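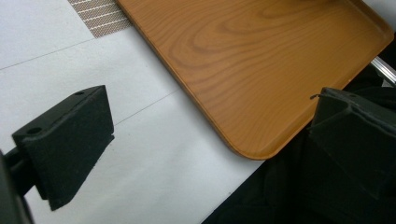 Contrôle des plateaux, sets et dessous-de-plat
Salle d'essai Olmedo, fiche d'octobre, remplie par Nerea Ibarra, relue par Benito Mateos

Quel plaisir de refaire cette tournée ! Les commentaires sont plus longs que d'habitude, j'avais des choses à dire sur les plateaux. Rappel de la notation : C = conforme, S = à surveiller, R = à retirer du service.

1. Plateau rectangulaire, finition bois brun orangé

1.1 Rebord continu sur tout le pourtour, sans éclat : C
Passé au doigt dans les deux sens. Il est bas, ce rebord, mais il fait très bien son travail, un verre qui glisse s'y arrête.

1.2 Angles arrondis, pas d'arête vive : C
Superbes, vraiment. On peut le confier à n'importe qui.

1.3 Surface lisse, sans cloque ni rayure profonde : C
Regardé en lumière rasante, près de la fenêtre puis sous la lampe. Les dessins du veinage font parfois croire à une rayure : passer l'ongle avant de noter un défaut, je me suis fait avoir en début de tournée.

1.4 Stabilité à plat : C
Appuyer sur chaque coin l'un après l'autre. Aucun balancement.

1.5 Dessous propre et sec : S
Un reste d'étiquette qui accroche un peu. Eldana a un produit pour ça, elle s'en occupe.

1.6 Charge : C
Essai à 2 kg, cinq minutes, plateau tenu à deux mains. Pas de flexion sensible. Je suis très contente de ce modèle, à recommander chez Skunex quand on complétera la série.

2. Set de table rayé

2.1 Bords nets, pas de fil tiré : C
Les fines bandes blanches, gris clair et beiges aident beaucoup, un fil qui part se repère tout de suite.

2.2 Repose bien à plat : C
S'il gondole après rangement, le rouler dans l'autre sens et attendre un quart d'heure.

2.3 Adhérence sur table blanche : S
Correcte à sec. Avec quelques gouttes dessous, il part plus facilement. Bien essuyer la table avant de mettre en place.

2.4 Position du plateau par rapport au set : C 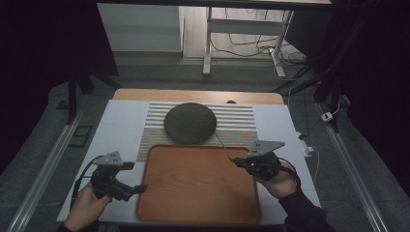

Le chevauchement est admis à condition que le plateau ne bascule pas. Benito préfère tout l'un ou tout l'autre, on en a discuté un bon moment ! Je garde la règle actuelle : si ça ne bouge pas quand on pousse du bout des doigts, c'est bon.

3. Disque rond gris foncé

3.1 Pas de miettes ni de corps gras dans la texture : C
Brossé à sec avant contrôle.

3.2 Forme : S
Légèrement bombé. Pour une petite coupelle, aucun souci. Pour une casserole pleine, j'attends l'avis de Leandro Figueroa.

3.3 Tenue à la chaleur : non contrôlé
La notice Drillell est introuvable. Pas de plat brûlant dessus tant qu'on ne l'a pas relue.

4. Table et abords

4.1 Plateau blanc de la table propre, joints compris : C
Les lignes de joint retiennent la poussière, un coup de pinceau souple et c'est impeccable.

4.2 Câbles éloignés du passage : S
À revoir avant chaque séance, surtout côté multiprise. Aucun liquide à proximité.

4.3 Sol dégagé là où l'on marche avec un plateau chargé : S
Même remarque, regarder par terre avant de soulever.

Suites à donner
Étiquette à décoller : Eldana Fikre
Notice du disque à demander : Leandro Figueroa
Deuxième essai d'adhérence, table humide : moi, avec joie
Copie de la fiche à Begoña Requena pour le classeur Lusbridge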